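Let the long way win

By Lacey Cheetham
40 shares | 11 comments
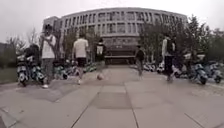

Parked scooters on both sides of a wide paved walkway, under a pale sky.

I have become a terrible bore on the subject of walking to places, and I would like to make you one too.

It started in August, when my bus route was cut back and I had to find another way across Gostbridge to work. I expected to hate it. I own bad shoes and I am late by nature. But by the second week I was leaving the house early on purpose, and by the fourth I was adding streets (whole streets!) that had no business being in my route at all.

What I love is how much a town gives you at that speed. I had lived here for years and never noticed that Wickramasinghe the baker puts the seeded loaves out at half past seven, or that the alley behind the old bank smells of mint after rain. I know four dogs by name now. My friend Setareh Dehghan came along one Sunday, complaining all the way up the hill, and then stood for ages reading the names over the old shop doors and wouldn't be moved.

I don't mean hiking, which needs trousers with zips. I don't mean counting steps either - my brother-in-law Darren Hulme does that, and he once marched round his own kitchen until ten at night to finish off his total. I mean plain walking, to the dentist, to the post office, to see someone who might be out.

Yes, it takes time, and plenty of people haven't got it to give, or have knees that won't allow it. Our pavements could be a lot kinder to them. More benches would be a start, and longer green lights at the crossing on Mill Road, where even I have to trot. I'd happily trade a few parking bays for both.

But if you can spare half an hour, get off two stops early tomorrow. Take the turning you always pass. I did it again this morning and found a garden wall covered in figs, and I was only slightly late.

Related
Cyril Penrose: In praise of the packed lunch
Why I gave my lawn to the daisies
Reece Fothergill: Bring back the corner shop

We use cookies to remember your settings. Accept | Manage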